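Opposition Leader Says Party Will Not Join Talks Until Audit Is Published

24 May 2025

Natalia Orozco has led the Plultholm Civic Union for five months, and for most of that time she has been asked the same question: will her party sit down with the governing bloc over the new elections law? Her answer this week was no.

"We were told in January that the audit of the voter roll was finished," she said in an interview at the party's offices. "Finished means I can read it. I have not read it. My deputies have not read it. So what would we be talking about?"

The audit was ordered after polling agents in the Bañuelos district complained that 1,000 names had been moved to other stations without notice. The elections office has said the transfers were lawful and followed changes of address. Orozco does not accept that.

"People have lived on the same street for their whole lives and were sent to vote across the river," she said. "Some went. A lot of them went home."

She was careful not to accuse the head of the elections office, Baptiste Perrin, of fraud. She said she had met him 3 times and found him polite. Her complaint is with the ministry, which she believes is holding the report back until the bill has passed its second reading. 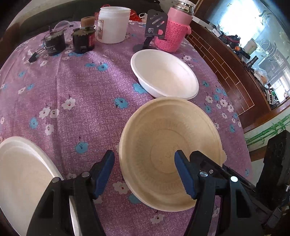 Two bowls on a purple tablecloth.

The bill would cut the number of polling stations in rural districts and let the minister appoint four of the members of the elections board. Government spokesman Prasanna Jayawardena has called it a cost measure. Orozco said the savings were small and that her party had offered to find the money elsewhere.

"They never wrote back," she said. "I have the letter here, with the stamp on it."

Not everyone in her own party agrees with staying away. Zodwa Radebe, who represents Nornar and ran against Orozco for the leadership, has argued in public that an empty chair changes nothing. Asked about this, Orozco paused before answering.

"Zodwa is right that we lose something by not being there - I don't pretend we don't. But if we sit down now, the minister will say the opposition was consulted, and that will be the end of it."

She said the two still speak most days and that there was no plan to discipline anyone.

If the audit is released, Orozco said, she would send Shoshana Sorensen, the party's legal secretary, to open the talks the next morning. Sorensen has already drafted amendments to the section on board appointments.

Jayawardena said by phone that the report would be published "in due course" and declined to give a date.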